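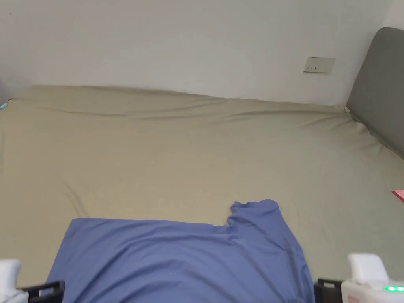 Maribeth Macaraeg wants it on record that the sleeve rule is too strict, and that a shirt with one arm folded under itself is "just a shirt having a normal day." Noted. The sleeve rule is item 6 and it stays, with her comment attached.

Bedroom folding demos, hand-held grippers
Pre-session and in-session checklist, Plisbridge apartment
Revised November, replaces the version with the coffee ring

BEFORE YOU PICK ANYTHING UP

1. Sheet pulled flat. OK
Comment: Wrinkles are allowed. A fitted sheet has never been wrinkle-free in its life and the policy may as well learn that early. What fails is a ridge tall enough for a jaw to catch.

2. Bed clear except for the garment in use. SEE COMMENT
Comment: Small stuff keeps migrating to the edges of the mattress. Edges are tolerated. Anything within reach of a sleeve gets moved before the take starts, and please don't move it during the take with the gripper. We have 12 demos teaching the robot to tidy up in the middle of folding, and it was very keen to learn.

3. Both grippers open and close fully, no grit in the jaws. OK

4. Status lights checked on both units. OK
Comment: Look at them. "They were fine before lunch" is not a check.

5. Jaw screws finger-checked. OK
Comment: Left unit retightened. Jokard says thread lock, Hollovum says never thread lock. I used thread lock.

DURING THE TAKE

6. Garment starts rumpled, with both sleeves findable. DISPUTED
Comment: See above. Maribeth can have her buried sleeve once we have 300 clean takes. We have 137.
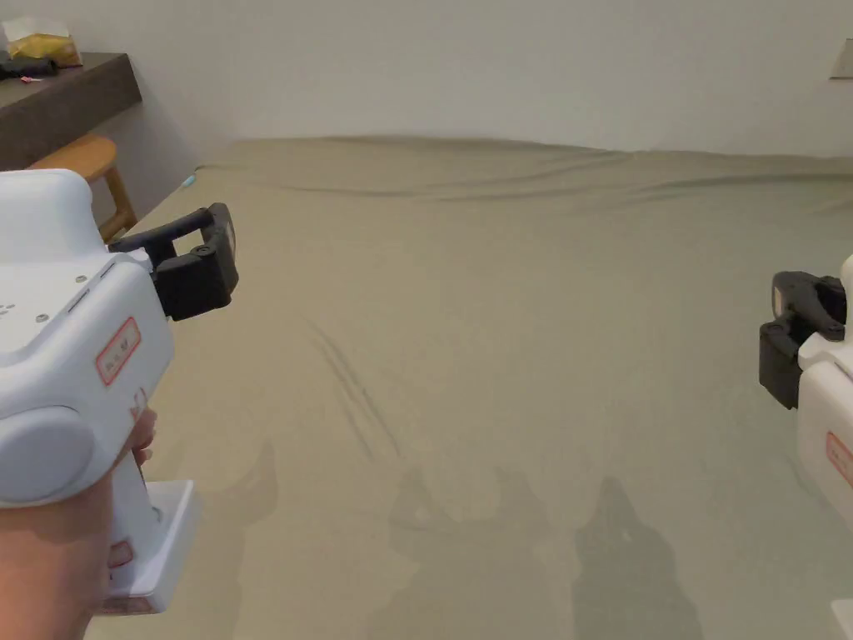

7. Hands stay on the handles from start to stop. OK
Comment: This covers scratching your nose, answering the door, and smoothing the collar with a knuckle when the jaw won't do it. If the jaw won't do it, the robot won't either, and the take is a fail. Mark it and start again.

8. Work at a speed the arm can copy. FAIL, 2 takes
Comment: Very fast, very impressive, no use to anyone. The arm does not have your wrists.

9. Your own shadow on the bed. OK
Comment: Leave it. Tolentino asked for lamps on both sides and the cords became a worse problem than the shadow ever was.

10. Let go of the cloth before lifting away. OK
Comment: Open, pause, lift. Skip the pause and you drag a corner and spoil a decent fold.

AFTER

11. Failed takes labeled as failed. OK
Comment: "Sort of" is not a label. Somebody typed it anyway.

12. Grippers back on charge, shirts back in the bag. PARTLY
Comment: Grippers yes. Shirts, I found one in the hallway.

Next check due before the towels start. Towels get their own sheet.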